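5.2 When the grippers stopped agreeing with each other

I promised in the introduction that we'd be straight about what broke, so let me get to the failure that cost us the most time.
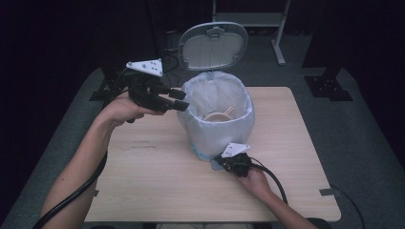
Figure 4. Bag-and-bin task, two hand-held grippers with marker plates.

We'd collected 2627 demonstrations across all the tasks by the time we froze the training set, and the bag-and-bin task was the one we all expected to be boring. It's a trash bin with a plastic liner and a hinged lid. A person holds one gripper in each hand and works on the bag, and the policy is supposed to learn where the two grippers go and when they open and close. Simple enough (or so I told Suha Bataineh when she asked why I wanted it in the set at all).

The first time we ran the trained policy on the two-arm cell, which we call Vass, the left arm went to the rim of the bag just fine. The right arm drove straight down into the front of the bin and kept pushing. It pushed until the bin tipped, the lid swung over onto the left gripper, and Karla Zamudio hit the stop. Nothing expensive broke. The lid hinge did, and so did my confidence in our calibration!

So what happened? My first guess was force. The arms have a contact limit, and I figured somebody (me, probably) had set it too high after the drawer tests. I had, a little, and I set it back. The next run was gentler and just as wrong: the right gripper still went for a spot below where it should have stopped, only now it stalled against the bin and waited there like it was expecting the bin to move. We did 12 runs that way in one long afternoon and the arm stalled low in 11 of them. The odd one out is a run where the bin slid back on the table at first touch, and I wouldn't call that a success.

The second guess came from Fikri Mangundap, and it was the right one. He pulled up the recorded gripper poses and plotted the height of the right gripper against the left for every bag-and-bin demonstration. In the early recordings the two agree when both grippers are resting on the tabletop, as they should. In the later ones the right gripper reads lower than the table. You can't put a gripper through a table, so the tracking had to be off, and it was off by more the later you looked.

The cause was pretty dull once we found it. Each gripper has a white triangular plate on top with dark dots on it, and the tracker works out the pose of the gripper from those dots. The right plate had worked itself loose at one screw. Not enough to rattle, and not enough to see unless you went looking, but enough to let the plate lean. A small lean at the plate turns into a much bigger error at the fingertips, and the fingertips are what the policy cares about. When an operator pressed low against the bin, which people do all the time in this task to hold it steady, the lean got worse. I think that's why the drawer and cup tasks came through mostly clean. They just don't load the gripper the same way.

I say "I think" on purpose. Magnus Cowie has a different theory, that the cable was doing it. The cable leaves the gripper and runs down past the forearm, and if you reach far forward it goes tight and tugs. He taped a bit of slack to his wrist and got steadier readings at full reach, so he's at least partly right. We never separated the two effects properly. If you're building a similar rig I'd fix both and not wait around to find out which one is worse.

There's a part of this I'm less proud of. Our checking script, Utell, compares each recording against a set of limits and throws out the bad ones. It had a limit on how fast a gripper could move and a limit on how long a marker could be hidden. It had no limit at all on height. Rohani Yusof had suggested one back in November and I'd put it on a list. A gripper sitting under the tabletop sailed right through, over and over, and every one of those recordings went into training with a clean label.

We changed three things. The plates are now pinned as well as screwed. Operators touch both grippers down on a fixed block before each recording, and if the two heights disagree the recording doesn't start. And Utell has its height limit, finally. On the robot side, we also added a rule in the controller that stops both arms if either one stays in contact for 4000 milliseconds without moving. That last one feels long to me and we argued over it, but shorter values kept tripping while an arm was legitimately holding the bin still.

We re-recorded the whole bag-and-bin task from scratch. Fikri wanted to correct the old poses in software, and he may well be able to, but the lean changed from moment to moment and I didn't trust any single correction. The old recordings are kept in a separate folder, marked as bad, in case somebody wants to try. Results with the new recordings are in Section 5.3, along with the two tasks we had to drop.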